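**보도자료**

배포: 즉시 보도 가능
문의: 베스투라(Westura) 교육자료팀

# 베스투라, 초등 교사용 토양 관찰 활동집 ‘발밑의 흙’ 무료 공개

## 3학년부터 6학년까지 5개 단원, 관찰 기록지와 교사 안내서 함께 제공

환경교육 자료를 개발하는 베스투라는 초등학교 교사를 위한 토양 관찰 활동집 ‘발밑의 흙’을 3월부터 무료로 배포한다고 밝혔다. 활동집은 전체 164쪽 분량이며, 학생용 관찰 기록지와 교사 안내서, 학부모에게 보내는 안내문 양식이 한 묶음으로 들어 있다. 별도의 회원 가입 없이 내려받을 수 있고, 수업 목적이라면 복사와 수정도 자유롭다.

활동집은 학교 운동장과 화단, 통학로 주변의 흙을 관찰 대상으로 삼는다. 현장학습 버스를 빌리거나 장비를 새로 사지 않아도 수업을 진행할 수 있도록 구성했다. 준비물은 모종삽, 투명한 병, 체, 돋보기, 흰 종이 정도이며, 대부분 과학실이나 가정에 있는 물건으로 대신할 수 있다.

## 단원 구성

‘발밑의 흙’은 다음 다섯 단원으로 이루어져 있다.

1. **흙을 만져 보기** – 손으로 비벼 보고 뭉쳐 보면서 모래, 미사, 점토의 느낌을 구별한다. 학생들은 자신이 느낀 촉감을 낱말로 적고, 짝의 기록과 비교한다.
2. **층층이 가라앉는 흙** – 병에 흙과 물을 넣고 흔든 뒤 하룻밤 두었다가 층의 두께를 잰다. 측정값은 막대그래프로 옮긴다.
3. **흙 속의 동물** – 낙엽층에서 톡토기, 쥐며느리, 지네, 지렁이 등을 찾아 기록한다. 관찰이 끝난 동물은 원래 있던 자리에 놓아준다.
4. **물이 지나가는 길** – 서로 다른 흙에 같은 양의 물을 붓고 빠져나오는 시간을 잰다. 비가 온 뒤 운동장에 물이 고이는 자리를 지도에 표시하는 활동이 이어진다.
5. **흙과 식물** – 흙 종류를 달리하여 강낭콩을 심고 3주 동안 키를 기록한다. 잎의 색과 뿌리 모양도 함께 적는다.

각 단원은 40분 수업 두 차시를 기준으로 짰다. 다섯째 단원만 관찰 기간이 길기 때문에 아침 시간이나 쉬는 시간을 활용하는 일정표를 따로 실었다. 단원의 순서는 바꿀 수 있으나, 둘째 단원의 측정 결과를 넷째 단원에서 다시 쓰므로 두 단원의 앞뒤 순서는 지키는 것이 좋다.

## 관찰 기록지의 특징

기록지는 학년에 따라 두 가지로 나뉜다. 3~4학년용은 그림을 그리는 칸이 넓고, 질문이 짧다. 5~6학년용에는 예상과 결과를 나란히 적는 칸, 측정 단위를 스스로 정하는 칸이 추가되었다. 두 기록지의 활동 번호가 같아서 복식학급이나 동아리처럼 여러 학년이 섞인 모둠에서도 함께 쓸 수 있다.

동물 관찰 단원에는 다리 수에 따라 갈라지는 간단한 검색표가 들어 있다. 학생은 종 이름까지 찾을 필요가 없으며, 큰 분류군까지만 구별하면 된다. 검색표로 판단하기 어려운 동물은 ‘모르는 동물’ 칸에 그림과 발견 장소를 남기도록 했다.

활동집 개발을 총괄한 초이 메이쿠엔(Mei-kuen Choi) 베스투라 교육자료팀장은 “선생님들이 가장 많이 요청하신 것은 바로 복사해서 나눠 줄 수 있는 종이였다”며 “설명은 교사 안내서로 옮기고, 기록지에는 학생이 쓰고 그릴 자리만 남겼다”고 말했다.

## 시범 수업 결과 반영

베스투라는 공개에 앞서 로트포르트(Rotport)와 아우(Au) 지역의 학교에서 시범 수업을 진행했다. 두 지역에서 학생 2742명이 한 단원 이상에 참여했고, 담당 교사들은 수업이 끝난 뒤 의견서를 제출했다.

의견서를 바탕으로 고친 부분은 다음과 같다.

- 둘째 단원의 병 크기를 한 가지로 통일했다. 초안에서는 모둠마다 다른 병을 써서 층의 두께를 서로 비교하기 어려웠다.
- 셋째 단원의 야외 활동 시간을 늘리고, 교실에서 하는 정리 활동을 줄였다.
- 넷째 단원에 비가 오지 않는 기간에도 할 수 있는 대체 활동을 넣었다.
- 다섯째 단원의 강낭콩 키 기록 방법을 그림으로 설명했다. 줄기의 어느 지점부터 재야 하는지 묻는 학생이 많았다.
- 손 씻기와 도구 정리 시간을 모든 차시의 계획에 포함했다.

로트포르트에서 시범 수업에 참여한 궈루이린(Jui-lin Kuo) 교사는 “운동장 가장자리와 화단의 흙이 다르다는 것을 학생들이 손으로 먼저 알아챘다”며 “물 빠짐 실험을 할 때 그 기억을 꺼내어 예상을 세우는 모둠이 여럿 있었다”고 전했다. 궈 교사는 또 “기록지의 빈칸이 넉넉해서 글쓰기를 어려워하는 학생도 그림으로 참여할 수 있었다”고 덧붙였다.

## 안전 및 생태 보호 지침

교사 안내서의 첫 장은 야외 활동 전 확인할 사항을 다룬다. 유리 조각이나 날카로운 물건이 있는지 미리 살피고, 제초제나 살충제를 뿌린 구역은 관찰 장소에서 제외해야 한다. 손에 상처가 있는 학생은 장갑을 착용한다. 흙 알레르기나 곤충 알레르기가 있는 학생을 위한 기록 담당, 시간 측정 담당 역할도 제시되어 있다.

흙을 파낸 자리는 다시 메우고, 뒤집은 돌과 통나무는 원래 방향으로 돌려놓는다. 보호구역이나 사유지에서는 흙과 생물을 채집하지 않는다. 학교 밖에서 활동할 때는 관리 주체의 허락을 먼저 받도록 안내했으며, 요청 공문 예시도 부록에 포함되어 있다.

## 용어 정리와 인쇄 협력

부록의 용어 풀이에는 부식토, 풍화, 투수, 분해자 등 활동에 필요한 낱말이 실렸다. 뜻풀이는 초등학생이 읽을 수 있는 문장으로 썼고, 낱말마다 처음 나오는 단원을 표시했다. 교과서와 표현이 다른 경우에는 교과서의 용어를 함께 적었다.

인쇄본 제작은 두덴(Duden) 인쇄소가 맡았다. 인쇄본은 스프링 제본으로, 기록지 부분을 한 장씩 뜯어 복사할 수 있다. 인터넷 사용이 어렵거나 인쇄 여건이 부족한 학교는 학교당 3부까지 무료로 신청할 수 있으며, 배송비는 베스투라가 부담한다. 신청이 준비한 수량을 넘으면 접수 순서에 따라 발송한다.

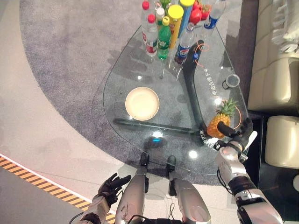 *읽는 시간: 5분*

## 교사 연수

활동집 공개와 함께 온라인 교사 연수도 열린다. 연수는 오후 4시에 시작하며, 단원별로 한 차례씩 진행된다. 참가자는 필요한 단원만 골라 들을 수 있다. 연수에서는 흙 시료를 준비하는 방법, 모둠 편성, 기록지를 활용한 과정 중심 평가 사례를 다룬다. 녹화 영상은 연수가 끝난 뒤 활동집 내려받기 페이지에 올라간다.

연수 참가에 필요한 사전 지식은 없다. 과학 전담교사뿐 아니라 담임교사, 방과후학교 강사, 지역 도서관과 자연학습장의 교육 담당자도 신청할 수 있다.

초이 팀장은 “흙을 다루는 단원은 준비가 번거롭다는 이유로 영상 시청으로 대신하는 경우가 있다”며 “연수에서는 수업 전날 무엇을 얼마나 준비하면 되는지부터 구체적으로 안내할 계획”이라고 말했다.

## 자료 이용 안내

- **대상:** 초등학교 3~6학년 담당 교사 및 환경교육 담당자
- **형식:** PDF 전체본, 단원별 PDF, 편집 가능한 기록지 파일
- **비용:** 무료
- **이용 조건:** 수업 목적의 복사, 수정, 배포 가능. 판매 및 유료 강좌 교재로의 이용 불가
- **인쇄본 신청:** 학교 단위로 접수하며, 담당 교사 이름과 수령 주소를 기재
- **정정 및 의견:** 활동집 마지막 쪽의 의견서 양식을 작성해 교육자료팀으로 제출

수업에서 얻은 관찰 기록을 공유하고 싶은 학교는 의견서와 함께 보낼 수 있다. 기록을 보낼 때는 학생의 이름과 얼굴이 드러나지 않도록 해야 한다. 베스투라는 접수한 의견을 모아 다음 판의 기록지와 검색표를 고치는 데 활용할 예정이다.

## 베스투라 소개

베스투라는 학교와 지역 교육기관에서 쓰는 환경교육 자료를 개발하고 배포하는 단체다. 흙, 하천, 도시의 나무 등 생활 주변의 자연을 주제로 교사용 안내서와 학생 기록지를 만들고 있으며, 교사 연수를 함께 운영한다.

**보도 관련 문의**
베스투라 교육자료팀 초이 메이쿠엔
문의 접수 시간: 오전 10시~오후 5시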